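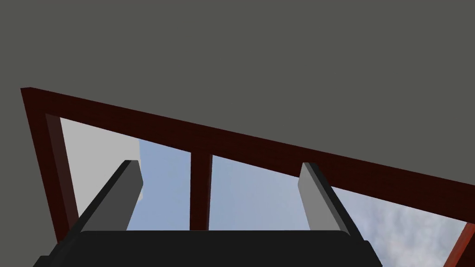 I'd been promising myself a trip out to the Rindine lab in Undirura ever since the autumn newsletter, and in April I finally put my name down for the afternoon visit, packed a sandwich and my good walking shoes, and got there far too early (as I always do). They were lovely about it. Fiorella Gentile found me a chair and a cup of tea, and I had a good long natter with her before the others turned up.

What they do there is teach a two-armed robot household jobs by remote control. All of it happens in a simulated room, so there's no real furniture to knock over, which was a comfort to me when my own turn came! The operator holds a controller in each hand, and the arms on the screen follow along. Every attempt gets saved as a demonstration, and the learning program is trained on the whole pile of them. Fiorella told us they had 2167 saved on the day of our visit, and that 254 of those came from her own two hands. I'd have guessed she was a pianist from the way she sat, very upright, wrists loose.

We watched her work near the desk for a good while. She goes slowly at first, bringing both grippers up in front of the body, and she says the slow bits matter as much as the clever ones.
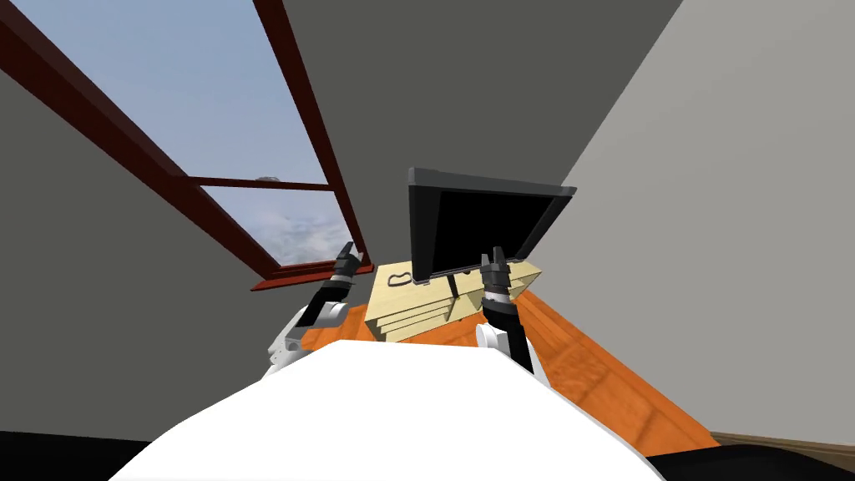 ## Having a go ourselves

After the tea break (excellent lamingtons, by the way) we were each given a few minutes at the Stikska station, their name for the operator's corner. I was hopeless. You see the room through the robot's cameras, including one that looks out past the fingers, and every time I turned my wrist the walls swung about and I lost track of which way was up. Aleksi Harju stood behind me and very kindly talked me through it. Keep your elbows in, he said, favour small movements, and stop moving altogether if you feel muddled.

By my third try I could hold the gripper open and fairly steady, and I was ridiculously pleased with myself. My neighbour on the visit got the hang of it in no time, but she drives a forklift, so I don't feel too bad. 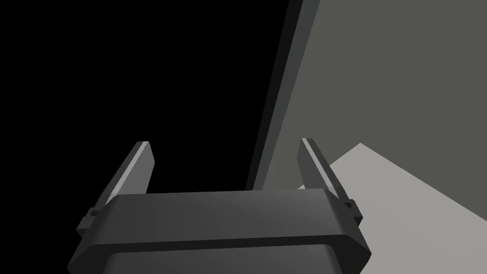 Aleksi reckoned the muddled attempts shouldn't all be thrown away, as a person correcting a wobble can teach the program how to recover from one. He does label them separately, though, and he'd never train on a batch without looking through it first.

We finished in the Peltonen room with more tea and a lot of questions, mostly mine. The next visit hasn't been set yet, but Fiorella is keeping a list at the front desk. Take a jumper, the operator's corner is freezing.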